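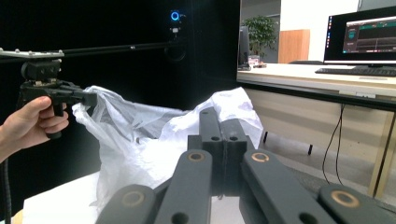 ## 4. Getting your bags ready

Now for the good bit! The Vaher is up on its door or wall (section 3), the drawer slides in and out, and it's time to tackle that great rustling heap of plastic bags under the sink. Set aside a quiet half hour for the first go, put the radio on, and enjoy watching the heap shrink.

Thin bags are the ones most people have most of, and they're also the fiddliest, so this section is mainly about them. Thicker carriers and long-life bags are covered in 4.5.

### 4.1 What you need

- A clear table or worktop, wiped and dry
- The folding card from the Vaher box (the stiff green one, 200 mm long)
- A dry tea towel
- Somewhere to put rejects

A chair is nice too. It's a sitting-down sort of job once you've got the hang of it.

### 4.2 Sorting

1. Tip all the bags out on the table. If the heap won't fit, do it in batches.
2. Pull out anything that isn't a bag. Receipts, onion skins and odd gloves are the usual finds.
3. Hold each bag up by a corner and give it one good shake.
4. Look for splits along the bottom seam and tears below the handles. A torn bag can't be used as a liner, but see 4.6 before you give up on it.
5. Make a pile for thin bags, another for thick ones, and a third for rejects.
6. Turn sticky or crumby bags inside out and wipe them with a damp cloth. Hang them over the edge of the sink and come back to them tomorrow.

> **Caution:** Keep plastic bags away from babies, small children and pets at every stage, including while you sort. Don't leave a pile on the table if you're called to the door. Thin film can cling to the nose and mouth and stop breathing.

> **Caution:** Never keep bags that have held raw meat or fish, or anything from the garden shed such as slug pellets or weedkiller. Throw them away.

### 4.3 Flattening a thin bag

A crumpled bag is full of air, and the air is what makes the heap look so alarming. Get it out first and the folding goes beautifully.

1. Find the two bottom corners and pinch one in each hand.
2. Lay the bottom edge along the far side of the table, with the opening towards you.
3. Tuck in the side pleats if the bag has them. Follow the old creases – they nearly always fall back into place by themselves.
4. Line up the handles, one on top of the other.
5. Put the flat of your hand on the bottom edge and sweep slowly towards the opening. You'll hear the air come out.
6. Sweep again if there's a puffy patch left. Small wrinkles are fine and won't stop the bag feeding properly.

**Note:** If the bag puffs up again as soon as you let go, you're probably pressing towards the closed end. Turn it round and sweep the other way.

**Note:** Bags that have been scrunched up for years can crackle with static and stick to your sleeve. Lay the tea towel, *very slightly* damp, over the bag and sweep over the top of that. Let the bag dry before you fold it. It works a treat in winter when the heating's on.

### 4.4 Folding for the drawer

1. Fold the flat bag in half lengthways, so the handles stay on top of one another.
2. Fold it lengthways again. You should have a long strip a bit narrower than the folding card.
3. Lay the card across the closed end of the strip.
4. Roll the strip loosely round the card, stopping when only the handles are showing.
5. Slide the card out sideways. Hold the roll lightly as you do it.
6. Press the roll flat with your palm and leave the handles sticking out as a tail.
7. Place the roll in the drawer with its tail pointing to the front.
8. Lay the next roll on top, and tuck its folded edge under the tail of the one below.

Step 8 is what lets the next bag poke out through the slot when you pull one. It feels awkward for the first few, then your fingers learn it and off you go!

The drawer takes 50 thin bags when they're folded this way. Stop there even if a few more could be squeezed in, or the spring plate won't close.

> **Caution:** Don't use staples, pins or elastic bands to hold the rolls. They catch on the spring plate and can scratch your fingers when you reach inside.

### 4.5 Thick carriers and long-life bags

These don't need the card, and they don't belong in the drawer.

1. Flatten the bag from the bottom up, as in 4.3.
2. Fold it in thirds lengthways.
3. Fold it in half, and in half once more.
4. Stand it upright in the side pocket, fold uppermost.

Woven and fabric bags can go in the side pocket too, though they take up a lot of room. Kausar Jadoon, who tested the side pocket for us through a whole May of school fetes, keeps hers on the hooks underneath and uses the pocket for paper bags. We like that idea so much that the hooks are now a little deeper.

### 4.6 Using the rejects

Before the reject pile goes, have a quick look through it. Plenty of torn bags have another job in them.

- **Split at the bottom:** cut it open down one side and you have a sheet for lining a shoe shelf or the boot of the car.
- **Torn handle:** still fine as a liner for a small bin, provided the seams are sound.
- **Small holes all over:** good as padding in a parcel.
- **Flaking or going to powder:** put it straight in the rubbish. Some film is made to break down and won't keep.

Check what your council accepts before you put film in the recycling at home. Many don't take it. Larger supermarkets often have a collection point for clean, dry bags.

### 4.7 Fitting a bag in the Transtead bin frame

Skip this part if you bought the Vaher without the frame. The small Transtead frame suits a bin of up to 14 litres, and an ordinary thin bag fits it nicely.

1. Pull a bag from the slot by its tail and shake it out.
2. Rub the opening between finger and thumb if the sides have stuck together.
3. Swing the bag through the air once to open it. A fat, billowy bag is just right at this point.
4. Lower it into the frame and hook a handle over each peg.
5. Reach in and push the bottom down with your fist until it touches the base of the bin. Trapped air will hold it up otherwise.
6. Fold any spare film down over the rim.

**Note:** If a bag keeps slipping off the pegs, twist each handle once before hooking it on.

> **Caution:** Don't put hot ash, hot fat or broken glass in a thin bag. Don't use the frame within reach of an oven door or hob.

### 4.8 If something isn't right

| What happens | What to try |
|---|---|
| Several bags come out together | Tails are tucked too far under. Refold the top few and leave more handle showing. |
| No tail at the slot | Open the drawer and pull the next tail forward. |
| Drawer won't shut | Take out the top few rolls and press down on the rest. |
| Bag tears as you pull it | Pull straight down, slowly. Check the slot for grit and wipe it with a dry cloth. |
| Drawer smells stale | A bag went in damp. Empty the drawer, wipe it, and leave it open overnight. |

### 4.9 Keeping on top of it

Fold bags as they come into the house, straight after the shopping's been put away. If that's too much on a busy day, drop them in the side pocket and catch up at the weekend. Wipe the drawer out when it runs empty, and check the 2 fixing screws at the same time (see 3.4).

We'd love to know how you get on, and if you've found a quicker fold than ours, please send it in! Write to Ailsa Cruickshank at Dririne, using the address on the back cover.

Continue to section 5 for cleaning the slot and replacing the spring plate.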